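Search the notebook Enter keyword Go

Workshop Notebook, Surface Finishes and Room Dressing
Prenwood Workshop
Entry of 27 February 2021

Purpose of this entry: to record the state of the floor and baseboard samples in the display room, and to set down what was decided concerning the seasonal and household items stored there.

Floor. The marble-look covering was cleaned in the morning with the neutral cleaner at the usual dilution. The earlier solution left a film near the door and is not to be used again. Two passes were made with the flat mop, followed by a dry cloth. The door area was inspected under the hand lamp after 18 minutes and no film was found. The inspection should be repeated in daylight before the entry is closed.

Baseboard. The terrazzo pattern supplied by Lovora remains in place. Petrauskas has offered a plainer alternative in gray, and a sample was held against the wall. The view of the workshop is that the gray is too close to the floor and that the line between the two is lost. The terrazzo is retained until June, when the room is next due for review. Five lengths remain in the rack and should be stored flat.

Adhesive. The opened tub was found to have a skin on it and was discarded. A replacement is on order from Stusomano. Colleagues are asked to write the opening date on the lid.

Household items. The room is used to judge finishes beside ordinary belongings, and the selection had grown without a record. It was agreed that the folding chessboard and the small Christmas tree stay. Other pieces go back to the store shelves under their existing labels.
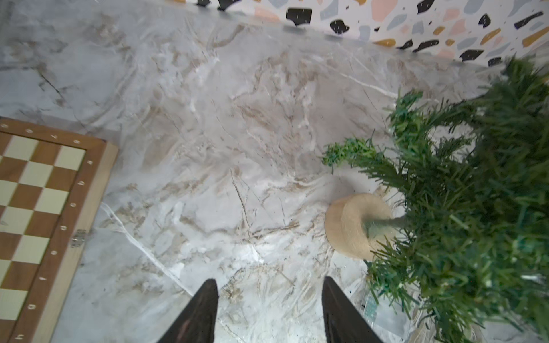
Page last changed: 27 February 2021

The chessboard and tree stand on the marble with open floor between them, close to the terrazzo. The dark walnut-brown squares sit well with the brown veins. The pale squares do less for the floor, although they are useful for judging the white streaks. The tan burlap-covered base of the tree is near in tone to the beige veining and may be read as part of the same scheme. The pink and mustard chips in the terrazzo have no counterpart in either object, and a textile in one of those colors should be tried.

A clear plastic item with a green-and-white label is on the floor by the lower branches. It is to be taken up and sorted before the next session.

Outstanding: daylight inspection at the door; chess pieces to be located, last recorded in the lower drawer; storage bag for the tree to be mended at the zipper; written reply to Petrauskas regarding the gray sample.

Prenwood Workshop. Contact: workshop office. All rights reserved. Back to top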